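An afternoon at the Prirnero open day

Áine McGrath had been on her feet since ten when we spoke, and she still had two more groups to take through. She looks after demonstrations at Prirnero, whose workshop opened to the public in May for the first time. The company teaches robot arms to handle small objects, and the one it chose to put in front of visitors builds burgers.

"People understand a burger," she said. "If I show them an arm putting a bracket on a plate they're polite about it. With this they start telling it what to do next."
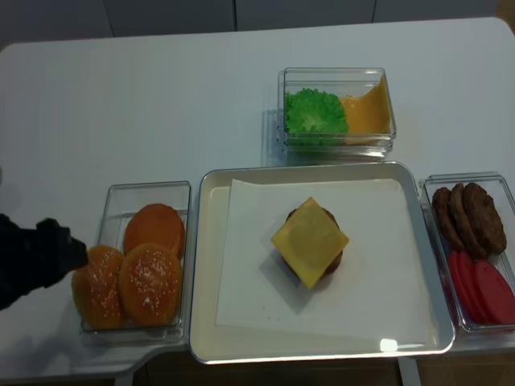 She wanted something with layers, she said, where each layer behaves differently and has to go down in the right order. An earlier version used plain blocks. "It was fine for us, but it was very dull to watch, and you couldn't tell from the back of the room if it had gone wrong."

The open day took 109 bookings, split into groups of 16 or fewer. Each group gets a short talk from Guangming Hou, who trains the arm, and then time at the table. Hou told me the present version learned from 1,074 practice runs, all of them guided by a person. He did 441 of those himself and says his shoulder still knows it.

"You move, the arm moves, it keeps a record of both," he said. "After that you let it try alone and you write down where it struggles. For us it was always the bread."

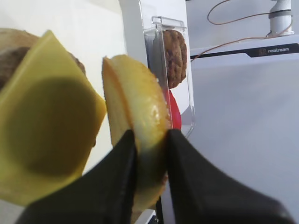 Hou spends most of his talk on grip. A bun half is an awkward thing to hold, he said, with one rounded side and not much to get hold of at the rim. The arm takes it edge-on between two fingers, so the next problem is how to turn it level before letting go. Squeeze too lightly and it swings round. Squeeze hard and it can jump out - he has found buns under the cupboards at Flodby, the unit next door where the team used to work.

I asked whether a cleverer hand would help. He thought it might, but he would sooner get more out of the simple one first. "More fingers means more things to teach. Two is plenty of work."

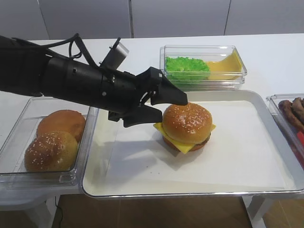
The burger on its tray, with the gripper close by.

McGrath was frank about what the arm can't do. It knows this table and these ingredients. Move the containers a long way and it gets confused, and a change of lighting used to upset it as well, though that has improved. Visitors often ask when it will be in a restaurant kitchen, and she tells them Prirnero has no plans for that.

"Real lettuce is wet and no two leaves are alike," she said. "I'm not going to stand here and promise anyone lunch."

The customer she has in mind is Atance, a packing firm that wants help putting mixed items into trays. The work is close enough to burger building that much of the training should carry over. A trial is planned, and Hou expects to redo a fair part of the practice runs for it.
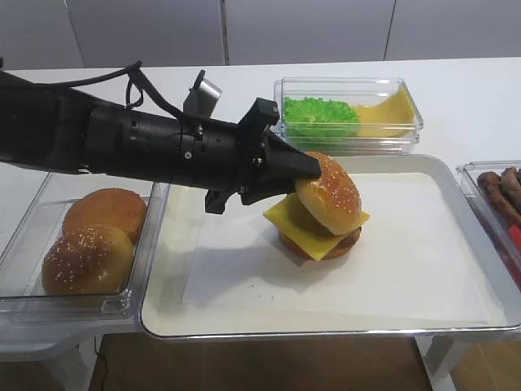
Damilola Ogbonna asked whether the arm knows when it has made a mistake, and said that in a packing line this would matter more to her than speed. Hou answered that it knows some of the time. It can tell if its fingers have closed on nothing. It is much less sure about a layer that has gone down slightly crooked, and at present a person has to judge that.

McGrath said it was the best question of the day and wrote it down. She would like the next open day to be smaller, with longer at the table and less talk at the start. Hou would like more chairs.

Bookings for the autumn visit will be taken through the Prirnero front desk. Children are welcome with an adult.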